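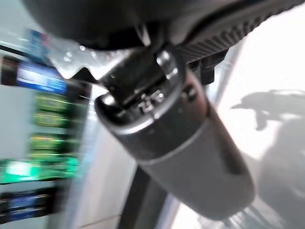 Retail Basics, Unit 4: Shelf Space and Small Purchases
Handout prepared by Ulla Lindholm

Please read this before the group work. You need the table of the Clelton store from Unit 3, so bring it also.

1. What we mean by shelf space
Shelf space is measured in centimeters of front edge. Depth is not included. In the Clelton store the drinks section has 492 centimeters of front edge in total. When one product receives more, another one must receive less, and this is the whole difficulty of our subject.

2. Facings
A facing is one unit of product which the customer can see from the front. Three cans behind each other make one facing. Students often mix this up in the exam, so I repeat it every year. 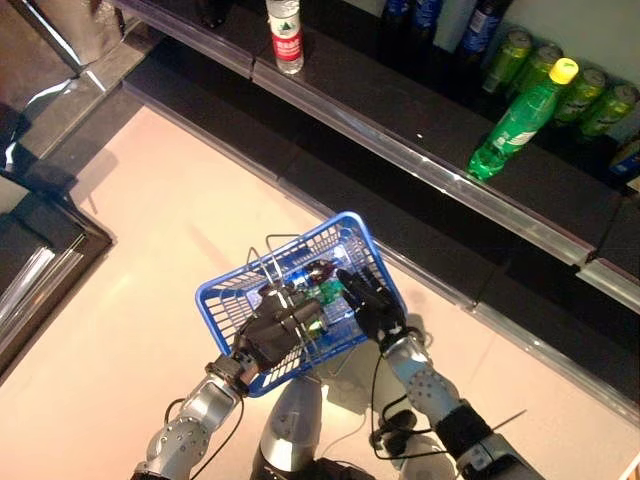 3. The small basket
A customer who comes for few items behaves differently from a customer with a weekly list. In our Clelton exercise, nearly 60 percent of the receipts have five items or fewer. These customers walk a short way and rarely go back to an aisle they have passed. Deák calls this "the one-way visit." I find the term useful, although his explanation of it is a little too simple.

4. Task for groups
Take the Braline and Andeck price lists. Braline now has 47 centimeters of the drinks section. Decide if it should keep them, and write which product would lose space if you give it more. One page is enough. Show your calculation, also when you are not sure of it.

Reading for next time: Deák, chapter 2, without the appendix.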